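The Panda Rug

By the time I got to my 41st tidy-up I had stopped feeling silly, and by my 169th I was hooked.

Dovell paid by the accepted example. Varkent, the learning system at the far end of it all, had never put away so much as a sock, and it needed 3112 of us-shaped goes at it before anyone would let it try. My share was 700. I took the grippers up to the bedroom, opened the jaws over the panda rug and waited for the beep.
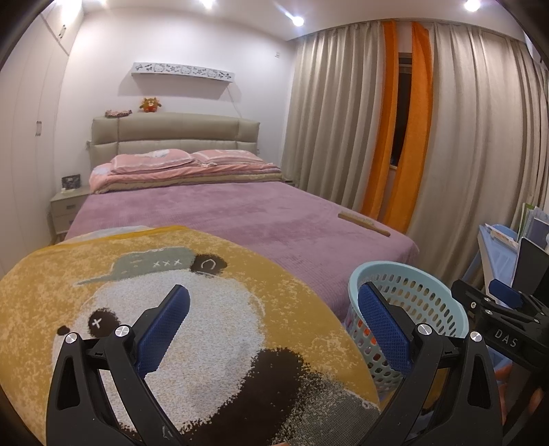
I loved the beep! It meant begin, and for the next minute every small thing I did counted. Reach, close, lift, carry, let go. If I fumbled, I carried on and fumbled my way out again, and Dovell liked those best of all — a learner ought to see how you get out of trouble.

The trick was never to do it the same way twice. I went fast, I went slowly, I came in from the window side with my elbow up like a heron. I talked to Varkent as I worked, though it couldn't hear a word. "Gently now," I'd say. "Round the corner. There, you've got it."
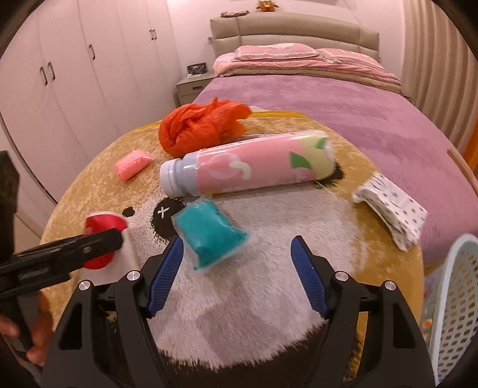
Fulla was the other system, the one that marked my work overnight, and Fulla was strict. It threw out any go where I dithered, and it adored two hands. So I learned to use two. I'd hold the little red container up in the left gripper while the right one hung open over the teal clay, making up its mind, and I felt like a crab with a career.

The message came in April, on the evening I sent in my last one. Lại, it said, which I had to look up. It means "again" in Vietnamese, and it was the name of the next round: everything we had done on the floor, done once more by Varkent, with all of us watching from home.

I put the kettle on, pulled a chair up to the screen and waited. The beep went. A jaw came down over a rug I'd never seen before — slowly, with its elbow up like a heron.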